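When the Grip Let Go: A Report on the Slipping Fault in Our Hand-Held Grippers

Student project report, Drurley
Submitted by Gráinne Heffernan
16 Feb 2020

What this report covers

Our project was supposed to be about teaching a robot arm to tidy a table. If you had asked me at the start of the term what my report would be about, I would have told you all about learning from demonstrations, and I'd have had a lovely chapter planned on how the arm chose where to put its fingers. That chapter is now quite short. Most of what follows is about a fault in the hand-held grippers we used for recording, how long it took us to notice it, and the afternoon when it turned into a safety matter as well as a data matter. I have tried to write it the way I would have liked to read it before we began, so please forgive me if I wander a little into the details.

The project group called itself Zudis, and the grippers carry the same name on our paperwork. The arm that was meant to learn from our recordings lives in another lab, which everybody calls the Papadopoulos room, and it only comes into the story near the end.

How we recorded

A person holds one gripper in each hand and does an everyday job with them, opening and closing the fingers by squeezing a trigger. The printed markers let us work out afterward where each gripper was and how it was turned. The opening of the fingers is measured separately, by a small sensor on the trigger linkage, and I would ask you to hold on to that fact because the whole fault hangs on it. Each run of a task from start to finish we called an episode, and we ended up with 1073 of them.

We wrote a short list of jobs for the table. Some were very easy, such as moving a plate or picking up a piece of fruit. Others needed both hands, and the one we were proudest of was the box task, in which small tools are taken out of or put into an open box. I loved the box task. It looked so simple, and it showed up every weakness we had.

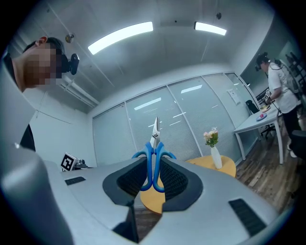

The fault first appeared as a complaint from the software, and a rather puzzling one. In a good number of the tool episodes, the recorded opening of the fingers said the gripper was fully shut, while the pictures plainly showed that it was holding something. For a thin object this didn't bother us much, but scissors are another story. When they are held upright with the blue handle loops pinched between the two black pads, there is a fair width of plastic in there, and a reading of "fully shut" simply can't be right. I remember looking at one of these recordings for a very long time and deciding, wrongly, that I had made a mistake in my own script. I spent the better part of a week on that script. It's a very tidy script now.

What was really going on was mechanical. The trigger pulls on a linkage, the linkage turns a small hub, and the hub moves the fingers. The hub is held to its shaft by a single set screw. On our right-hand gripper that screw had worked loose, a tiny bit at a time, so that a firm squeeze moved the linkage all the way to its end while the fingers stopped wherever the object stopped them. The sensor, being on the linkage, reported the end of its travel. The fingers were being pushed by friction alone.

The afternoon it became a safety matter

You can probably see where this is going. Fingers that are held by friction will hold quite well for a while, and then they won't. Up to this point we'd been thinking of the problem as bad numbers in a file. Then, in the middle of an episode, the right gripper let go of the scissors while the person wearing the gear was lifting them clear of the box. They turned over once on the way down, landed points first on the planks, and stopped a short way from a shoe. The person was fine and laughed it off, and we all laughed too, and I went home and thought about it for the whole evening.

We had a risk form for the project, and I had filled it in myself. It talked about cables on the floor, about tired arms, and about the arm in the Papadopoulos room. It didn't say one word about dropped objects. I think I had pictured the hand-held grippers as a kind of kitchen tongs, and I never asked what they would do when a part inside them failed. The scissors were ordinary household scissors, and I'd filed them in my head under "stationery."

I reported the drop the next morning. Our supervisor was kind about it, and also quite firm: no more sharp objects until we could say why it had happened and show that it wouldn't happen again.

Finding the cause

We did the tests in the plainest way we could think of. I closed each gripper on a wooden block, squeezed the trigger hard, and let go, and wrote down what the sensor said each time. The left gripper gave the same answer over and over. The right one drifted, and after 20 squeezes it was reading "shut" on a block that hadn't changed at all. We then drew a line in paint pen across the hub and the shaft and repeated the whole thing. The two halves of the line walked away from each other in front of our eyes. I can't tell you how happy I was to see that, after so many days of blaming my own code.

Once we had the housing open, the rest was quick. The set screw had been fitted dry, with no thread-locking fluid, and it was sitting on the round part of the shaft when it should have been on the flat. The left gripper had been put together by a different pair of hands and its screw was on the flat. Our assembly notes, a page and a half borrowed from an older project called Zostel, said only "fit hub and tighten." Both of us had done exactly what the notes asked.

There was one more thing working against us, and it's about the tasks more than the hardware. In the box task the two hands share the work. The right gripper closes on the handles, and the left one waits with its fingers open and angled toward the box. So nearly all the hard squeezing in our whole collection had been done by one gripper. If we had swapped them over now and then, the screw might have lasted longer, or we might have spotted the difference between the two sides a good deal sooner.
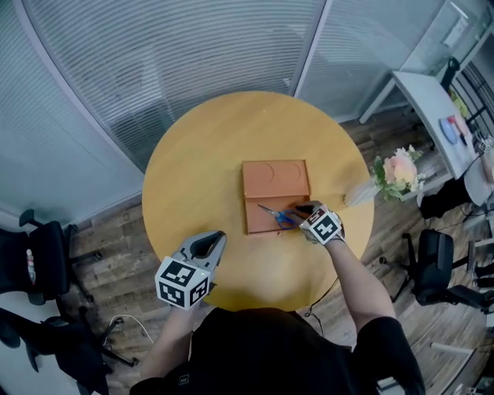
What it did to the data

After the repair we went back through every episode we had. I wrote a check that compared the sensor reading with the gap between the pads as measured from the pictures, and marked an episode as doubtful if the two disagreed for more than a moment. It found 69 doubtful episodes. I looked at each of them by eye, with a great deal of tea. We could rescue 12, where the drift was small and steady enough to correct with a simple offset. The others we took out of the training set, though we've kept the files in a separate folder for anyone who'd like to study the fault.

I should also say what happened when the arm was trained before we had cleaned things up, as this was the second way the fault could have hurt somebody. The arm learned that "fully shut" was the proper command for picking up scissors. When it was given that command it did its very best to obey, and squeezed the handles hard enough to trip its own force limit and stop. The limit did its job, and the arm was behind its guard with no one inside. But I find it a little chilling that a loose screw in one room could travel through a pile of files and come out as too much force in another room.

What we changed

The hub now sits with its screw on the flat of the shaft, with thread-lock, and a paint line across the joint so that a slip can be seen at a glance. We look at the line before every session. The block test is done at the start and end of the day, and the readings go in the log with the names of whoever did them.

Sharp things have new rules as well. We use a round-tipped pair of scissors for any new recording, closed shoes are required, and the person wearing the gear keeps their feet back under the table edge line we have taped out. The assembly notes have grown to four pages, with drawings, and the hub step has a check box of its own.

On the software side, the comparison check now runs as soon as an episode is saved. If the pads and the sensor disagree, the program beeps and asks for the gripper to be looked at. It's a horrible beep – we chose it on purpose.

What is still open

I don't want to pretend that all is settled. We haven't tested how long the thread-lock holds under daily use, and I would like somebody to run the block test through to April and plot the readings. Measuring the opening at the fingers themselves would be far better than measuring it at the trigger, but it means a new housing and a new cable path, and we ran out of time. The offset correction on the rescued episodes is also a bit of a guess, and I would leave those out of anything important.

My thanks go to everyone at Drurley who wore the gear, held still when asked, and put up with me crouching beside the table and muttering about screws. The logs, the test readings, and the new assembly notes are in the project folder, and the old notes are in there too, with a line through the page.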